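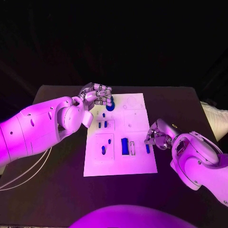 Figure 3. The peg board in use under remote control. The left hand has its fingertips on the round knob; the right is held just over the slim bar.

4.2 Collecting the demonstrations

The method described in Section 3 assumes a supply of good demonstrations, in the way that a recipe assumes a supply of eggs. This section is about where they came from. We collected them by remote control on a two-armed robot, with an operator driving both arms and both hands at once. All sessions were run at the Planolthorpe laboratory, using the Wavgate control software for the arms and the Flomix glove for the fingers. The two were not designed to work together and for most of November they did not.

Each session began with the operator putting on the gloves and holding a fixed pose while the software matched human finger joints to robot ones. The match is never exact. Human hands differ, robot hands do not, and the difference has to go somewhere. In early trials it went into the thumb, which would arrive at the pegs slightly after everyone else. We dealt with this by letting each operator adjust a single thumb offset before starting, and by forbidding them to touch any of the other settings, a rule that was broken twice and is now enforced in code.

Operators were given 50 minutes of free practice before any data were kept. During practice they could do as they liked with the board. Most tried the largest block first, found it easy, and became confident; they then tried a slim piece and became quiet. We kept the practice logs but did not train on them, although they make instructive reading for anyone who believes that people are naturally good at putting things in holes.

4.3 Teaching by hand, and why we mostly stopped

Our first plan was to teach the task by taking hold of the robot's arms and moving them through it. This has obvious attractions. The teacher feels what the arm feels, there is no delay, and there is no glove to calibrate. We recorded 35 demonstrations this way before giving it up for the fingers while keeping it for the arms.

The trouble is that a person guiding two robot arms has already used up both of their own. Someone else must then close the fingers, either by pressing keys or by pushing the joints into place, and the two people must agree on when. They seldom did. The resulting recordings show an arm arriving, a long pause in which (according to the audio) a discussion takes place, and a hand closing. A policy trained on these data learned the pause very well. It would reach a peg, stop for the length of a short argument, and carry on.

Hand guiding remained useful for marking approach poses. We used it to record one safe starting pose per piece for each arm, and operators could return to these with a foot pedal. Failed attempts became shorter as a result and tempers noticeably better.

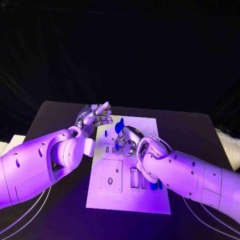 Remote control brings its own difficulty, in that the operator has to attend to two hands while looking at only one place. We had expected two-handed work to be a matter of dividing the labour evenly. In practice operators picked a working hand for each piece and parked the other somewhere they hoped was out of the way. Parking is a skill of its own. With the right hand closed on the rounded blue piece and the left held up, palm towards the board, only a short gap separates the left fingertips from the piece being gripped. A gap of that size is fine if the parked hand stays parked. An operator who concentrates hard on one hand, however, tends to clench or drift with the other, and the robot copies this without comment. We therefore added a hold command, given by voice, which freezes one arm and its fingers until released. Of the 65 remote demonstrations recorded before the command was added, we discarded those in which the idle hand touched either the working hand or a piece; the remaining 42 form the training set called Partanen-A in the tables that follow.

We considered removing the idle hand altogether by retracting it to a rest pose whenever it was not in use. Operators disliked this. Several pointed out that they wanted the second hand close by in case a piece tipped over, and that fetching it back from the rest pose took long enough for the piece to finish tipping. The hold command was the compromise, and like most compromises it was described by all parties as the other side's idea.

4.4 What counts as a demonstration

A recording was accepted if the piece ended fully seated and neither arm had triggered its force limit. We did not ask for elegance. An operator who turned a block three times before finding its slot produced a valid demonstration of turning a block three times, and the learned policy was entitled to the same indecision. Trimming such detours by hand was tried and abandoned: two of the authors marked the same recordings independently and agreed on almost none of the cuts. Section 5 reports results on the untrimmed data only.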